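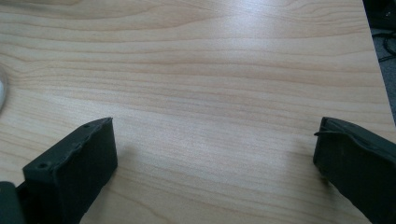
Pale tabletop with wavy wood grain.

Wood grain

Wood grain is the pattern you see on a cut piece of wood, and I could talk about it all day! It comes mostly from the growth rings. A tree in a mild climate grows fast and light in spring, then slow and dark in late summer, and when you saw through those layers you get stripes, ripples or loops depending on the angle.

Cut a log straight through, side to side, and you get what sawyers call plain-sawn boards (arches and long ovals, my favorite). Quarter-sawn boards are cut at close to 90 degrees to the rings and come out with tidy straight lines. They move less with the seasons too, so they cost more.

Grain also means the direction the fibers run. Plane against it and you'll tear little chips out – I've ruined 2 good maple boards that way.

Then there's figure, the fancy stuff: curl, quilt, bird's-eye. People mix it up with grain constantly, me included.

Printed grain is a whole trade of its own. Look for a knot that shows up twice, exactly the same, a few feet apart. End grain is the other giveaway, if you can get a look at an edge.

Last edited June 2024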